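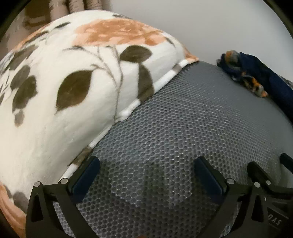 Re: [bedding-repair] Zokeck overlay, washing and "breathability"

> I've had the Zokeck honeycomb overlay for 8 weeks and I'm a convert. The brochure says it moves 75 percent more air than a plain foam topper and I believe it, I no longer wake up clammy. It cost me $556 with the cover and I'd pay it again. Drerkholm sells one that looks the same for a good bit less but the store told me the cells collapse after a year. Has anybody washed theirs? The tag says cold, the website says warm up to 100 degrees. I'd also like to know if I can put a fleece blanket over it or if that defeats the purpose.

I'll take the washing question first, as it's the only one where I have something better than an opinion.

Go with the tag. The tag was sewn onto the thing you own. The website may be describing this year's version, or last year's, or a different cover. I've washed two spacer mesh pads (neither a Zokeck, so weigh this as you like) cold, on gentle, with the door side packed out with towels so the pad couldn't fold over on itself. Both came out the same size they went in. I dried them flat over a rack with a fan on them, and that took from breakfast until well after dinner. A third one I put through warm because I was in a hurry, and the edge binding puckered. The mesh was fine. It's usually the binding thread that shrinks, so if you must go warm, look at what the edge is sewn with.

Now the 75 percent. More air than which foam topper, how thick, and with a person lying on it or without? I wrote to them in December asking that and got the brochure back as an attachment. An open mesh does let air through, I don't dispute it. But you also say you bought the cover at the same time, and you don't say what you were sleeping on before. If it was an old vinyl-backed pad, a folded cotton blanket might have cured the clamminess for the price of the laundry.

I'd treat the store's story about Drerkholm the same way. A store that stocks the expensive one tells you the cheap one falls apart. Maybe it does! I'd like to hear it from somebody on this list who has slept on one for a year and can say how much the middle has sunk compared with the corners. Lay a yardstick across and measure the gap, it takes a minute.

On the fleece: try it and see. Fleece on top of you is a blanket and the overlay doesn't care. Fleece between you and the mesh will be warmer, and in a cold bedroom that may be what you want. If you wake up sweaty, take it off. I wouldn't buy the Tillis "airflow fleece" for this until somebody shows me how it differs from ordinary fleece – I've read the whole product page and I still can't tell you.

One thing for the repair people here. If a cell tears, don't darn it tight. Pulling the hole closed puts the strain on the next row and you'll have a run by the end of the month. Lay a scrap of tulle or similar mesh behind it, a good inch past the damage on every side, and whipstitch loosely with polyester thread. Pētersons still has the fine curved needles, or did when I last ordered, and they do make it easier to come back up through the top layer without catching the bottom one.

If you do wash yours, please measure it before and after and post both numbers, along with the setting you used. "Came out great" won't help the next person decide.

> PS. They're offering me half off a second one if I leave a review by Thursday.

I'd wait until you've washed the first.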